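4.2 Recording the checkout task

We come now to the part of the study that took up most of our spring, and which we would happily do again, though perhaps with better chairs. The question was a plain one. Given a small shop counter, a basket of groceries, a scanner and a paper bag, does it matter which hand-held gripper a person uses to show the task, once those recordings are handed to a controller that has to learn from them? We had two grippers to compare. Ambrosio has stiff, flat fingers and a firm trigger, and Cida has softer fingers that give a little when they close. Both carry a camera of the same make, fixed so that it looks out along the fingers, and both feed their recordings to the same controller, Fluvlow, with no changes to its settings between the two.

The task goes like this. An item is lifted out of the basket, brought to the scanner, turned until its code can be read, and then lowered into the bag. Told that way it sounds like nothing much, and people who visited us in May were rather puzzled that we found it hard. The trouble is in the wrapping. A tin behaves itself wherever you hold it, but a thin packet swings, folds and catches the light, and the code is very often on the part that has just folded. We therefore kept the set of items heavy on snack bars and soft packets - the things that had given us the most grief in our first attempts - and light on boxes.

In all we kept 2732 recordings. A further 379 were set aside, mostly for a dropped item or a camera view so bright that the code could not be found by eye, and we have not used them in any of the results that follow. Each person worked for 10 minutes at a time and then rested, as tired hands make for sloppy scanning. Figure 3 gives a view from the scanning step and two from elsewhere in the same set-up.

Figure 3. Views from the hand-held gripper camera at our Flekeck site. First, a wrapped packet and the hand scanner, with the basket and paper bag close by; second, a snack bar held by its upper end over the bag; third, the basket in front of the window.

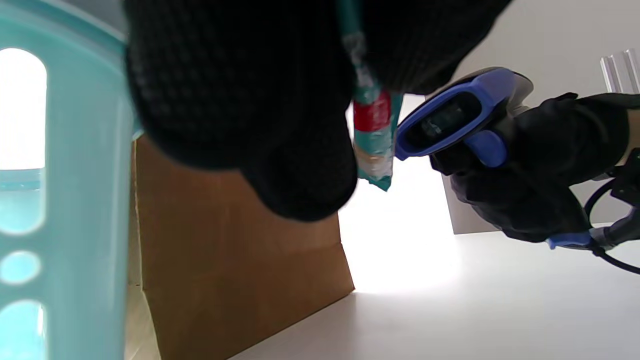

4.3 What the camera sees, and what it misses

We had expected the fingers to be the whole story, and for a good few weeks we wrote our notes as though they were. Looking back through the recordings changed our minds. The scanning step crowds a great deal into a small space, and the hand doing the work can easily cover the very thing the controller needs to follow. A person at the counter simply leans over to look. Fluvlow has only the camera to go on, and when the bag is half hidden it must work out from earlier views where the opening lies.

Lowering the item into the bag brought troubles of its own. Paper handles are thin, they stand up at whatever angle they please, and against a bright window they are little more than two dark lines. With Ambrosio, the controller learned to come in from fairly high up, and it cleared the handles more often than not. With Cida it came in lower and more gently, and was more likely to brush against one on the way. We think this goes back to the people and not to the fingers as such: our helpers trusted the softer grip and let themselves work closer.

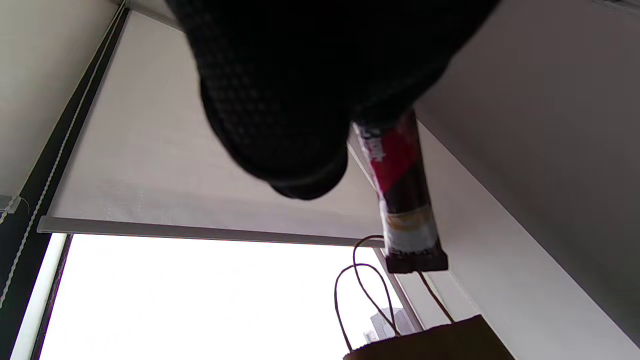 Holding an item by one end was the habit that divided the two grippers most clearly. Ambrosio pinches a crimped seal well and lets the rest hang, so the code is left free for the scanner, but the item is then inclined to swing and one has to wait for it to settle. Cida needs a bigger piece of wrapper to feel secure, and a bigger piece of wrapper is sometimes exactly where the code is printed. We saw no way round this other than to let people choose their own hold, and we would suggest the same to anyone repeating the work.

Light deserves a longer word than we first gave it. We set up beside a window because the room was pleasanter that way, and we were slow to admit what it did to the recordings. When the camera turned towards the glass, the view might hold far more of the city than of the groceries, and the openings in the basket wall could wash out where the glare was strongest.

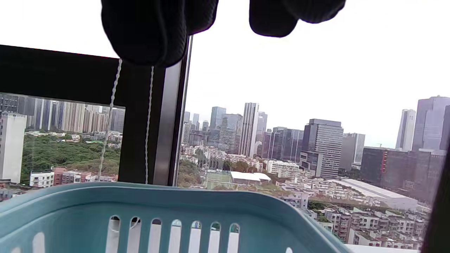 We did think of doing the whole thing again in a room with no daylight at all, and talked ourselves out of it. Real counters have windows, after all, and a controller that only copes with a dim cupboard is of little use to a shopkeeper. What we did was to train Fluvlow 3 times on each gripper's recordings, each time from a fresh start, so that a lucky run on one side would be less likely to mislead us. The pattern held in every one of them. Ambrosio led at the scanner, Cida led in lifting soft packets out of the basket, and both slipped back when the window was behind the item. The scores for each step, and our attempt to separate the effect of the fingers from the effect of the light, are set out in the next section.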